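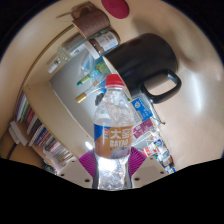

Pollavville to add bottle deposit machines at two more stores

11/09/2022

Shoppers in Pollavville will be able to return empty drink bottles at two more grocery stores starting in December, the town's public works office said this week.

The new machines will go in at the Pimentel market on Canal Street and at the Mukeck store next to the bus station. Until now, residents have had to take their empties to the recycling yard on the east side, which closes at 4 p.m. and is not open on weekends.

The deposit stays at 7 cents for each bottle. Clear and colored plastic bottles will both be accepted, with or without the cap. Glass still has to go to the yard.

"People told us the yard was too far and the hours were bad," said Inger Ingvarsson, who runs the town's waste program. "Most of them already go to one of these stores every week, so that is where we are putting the machines."

A trial machine at the Trondunness community center took in 1,110 bottles on its busiest day last summer. Ingvarsson said the line was sometimes out the door, and the new machines will have a larger bin so they do not need to be emptied as often.

Customers will get a paper slip that can be used at the register or traded for cash at the service desk. Slips are good for one year. Bottles must be empty and the label has to be readable, or the machine will send them back. Crushed bottles will not be accepted.

Tainá Bragança, manager of the Pimentel market, said 149 parking spaces will remain open while the work is done. The side entrance will be closed for several days, and carts will be moved to the front.

The recycling yard will keep its current hours through the winter. Questions can be taken to the public works counter at town hall, which opens at 7 a.m. on weekdays.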